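Control Knobs, Handles and Trim: Cleaning and Care

Grease on a control panel behaves differently from grease on a cooktop. It arrives as vapor, settles in a thin film, and hardens over several months. Once hard it holds dust, and the dust is what most people notice first. Wiping with plain water moves the dust and leaves the film in place.

Before starting, switch the appliance off and let it cool. If the plug is reachable, pull it. If it is not, use the breaker.

Removing knobs

Most push-fit knobs come off with a straight pull. Grip both sides and keep the pull in line with the shaft. Rocking the knob side to side widens the socket, and a widened socket slips later. If the knob will not move, pass a strip of thin cotton cloth behind it, bring the ends together in front and pull on both at once. Do not lever with a knife or screwdriver. The panel will mark before the knob gives.

Some knobs have a small set screw in the side. Check before pulling. Others are not meant to be removed at all, and the manual will say so.

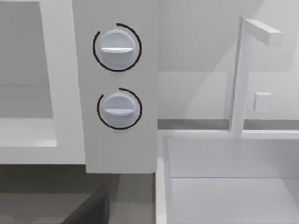
Printed markings need more care than the knob itself. On older appliances the ink sits on the surface with no clear coat over it. Test any cleaner on the least important mark, wait a minute, and look for color on the cloth. Ammonia, oven cleaner and melamine sponges will all lift ink. The Firetti range in the Bulham kitchen lost most of its numerals to one melamine sponge in a single cleaning.

Soak solution

Mix 2 teaspoons of dish soap into a bowl of warm water. The temperature should be comfortable for the hands, 100 °F at most. Soak plastic knobs for fifteen minutes, then work along the grip with an old toothbrush. Metal-faced knobs should be washed and dried right away, as water gets behind the facing and loosens the glue. Do not put either type in the dishwasher unless the maker allows it.

Clean the shaft with a barely damp cloth. Spray nothing at the opening around it. Apply cleaner to the cloth, away from the panel.

Dry the inside of each socket with a twist of paper towel and leave the knobs face up overnight. A knob put back wet carries water down the shaft to the switch.

Loose knobs

A knob that turns without turning the shaft usually has a worn socket or a missing spring clip. Look inside. The clip is a small curved piece of steel and is often found stuck in the grease on the shaft. If it is there, clean it and press it back against the flat side of the socket. If the plastic is split, replace the knob. Glue is not a repair, as the knob can no longer be removed for cleaning and the glue can run into the switch.

When ordering a replacement, measure the shaft and note which way the flat faces when the control is off. Two knobs that look the same from the front can differ by a quarter turn. Steinbach parts lists give this as a separate column, and the older sheets number the knobs 146 and 231. They are not interchangeable.

Long handles and edge trim

Bar handles and trim strips collect grease along the underside and in the joint where two faces meet. Wipe the length of the piece in one direction, turn the cloth, and repeat. For the joint, fold the cloth over the edge of a plastic card and draw it along slowly. Brushed finishes must be wiped with the grain. Painted ones should be kept away from anything gritty, including baking soda paste.

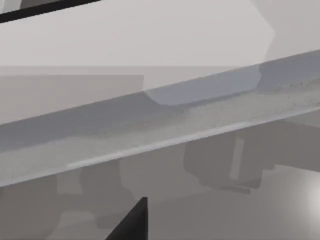

Flat upper face with a brighter lip along the front edge.

Any speckling that remains after washing may be in the finish. Run a fingernail over it lightly. If it feels raised, it is residue and a second pass with warm soapy water is in order. If it feels level, leave it alone.

Hard water spots respond to equal parts white vinegar and water, left on for two minutes and rinsed. Do not use vinegar on bare aluminum or near natural stone. Bredstead water is hard enough that the rinse should be followed by a dry cloth every time.

Intervals

Wipe panels weekly. Sunday evening works if the oven has been used for a roast, once it is cold. Pull and soak knobs every three months, or monthly where there is regular frying. Check handle screws at the same time and tighten by hand only.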